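Ticket 3745: serving tray rocks when set down
Product: Veteo wood tray, bought through Pratard
Status: open

Hi again! So I've had this tray a few weeks now and I love the color, but it has started to rock whenever I put a bowl of soup on it (not a lot, just enough to slosh). I first thought it was my dining table, which is old and has its moods, so I moved everything over to a flat board and tried it there with the plate and bowl off to the side.

Tried so far: turned it end for end, wiped the bottom, left it overnight under 41 pounds of books. That last one helped for nearly a day and then the wobble came right back!
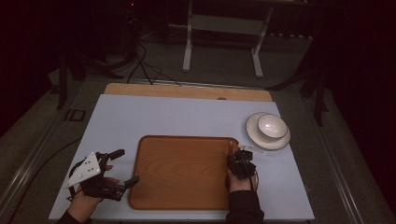
Support wrote back that books on top won't do much for a warped base, and asked whether the tray had been through the dishwasher or left to soak in the sink.

Okay, guilty, one dishwasher run, back in January. It was the short cycle, 60 minutes, and I took it out before the drying part. The rim feels fine all the way along, no splits or rough spots. Would stick-on felt pads be enough, or do I need to send it in to the Clekthorpe address? I still have the box.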